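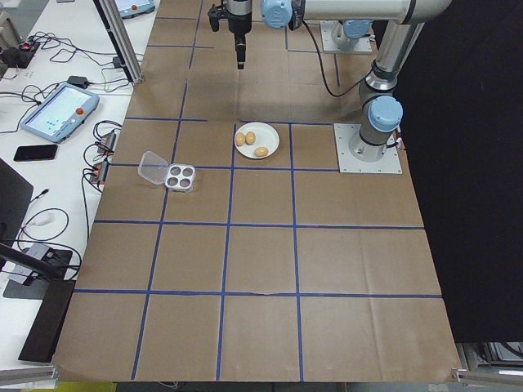 Three eggs, four cups, one gripper with opinions.

I spent most of July comparing two sets of fingers for the same arm, and eggs seemed like a fair judge. Noelia Garrido argued for ping-pong balls. Noelia also does the shopping, so she had her reasons.

The first set, from Soler, is stiff and skinny and gets into an egg carton beautifully. It also closes like it's cracking a walnut unless you bring the force down to almost nothing, at which point the egg slides out and you get to watch it go. The Tovano pair is softer and much kinder to shells, but fat enough that it bumps the neighboring cup on the way down. I ran 20 tries with each before lunch and then ate something that wasn't an omelet.

The blue tape grid was my idea and I'm a little proud of it. I call out a square, the plate goes there, and I can stop pretending I remember where it was last time. The plate itself is a nuisance. Eggs roll on it, and my script (now 1027 lines, over 200 of them comments apologizing to whoever reads it) does not care for things that roll.

I'm leaning toward the skinny fingers with some rubber glued on. Noelia wants it known that she suggested rubber in the first week.

Recent posts
Iltby controller, second try
Cable ties I have loved
Drakorance camera mount: a grudge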